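Wonby Workshop Arm Moves On to Folded Cards

The two-finger arm being built at the Wonby shared workshop has moved on from blocks to paper goods, according to the latest entry in the project log. The current task is a folded greeting card, handled in simulation on a wooden tabletop with other objects left nearby.

The control code is the same as in the spring build. Changes are limited to the grip routine, which now closes in two stages, and to the card model, which has a front panel and an inner panel joined at a fold. Earlier versions treated the card as one rigid sheet and gave the planner no reason to avoid squeezing it open.

A batch is 80 simulated attempts, with the card's starting angle changed each time. Each attempt is stopped after 30 seconds whether or not the card has been placed. The log gives no success rate yet – the scoring script still counts a card dropped on its edge as placed, and a fix is due before results are posted.

On the hardware side, the Garrido wrist bracket has been reprinted with thicker walls after the first one cracked at a screw hole. The Fovine motor board is wired and responds to commands, but the left finger's cable is too short for full travel. A longer one is on order.

The build files are kept under the project name Dasik and can be copied by any member. Bench time for the arm is Tuesday evening, and the camera mount is next on the list.

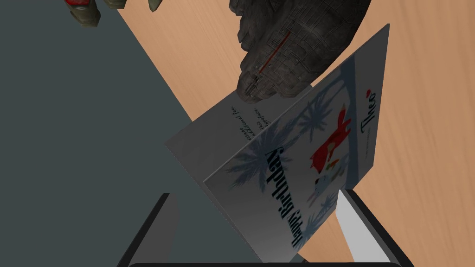
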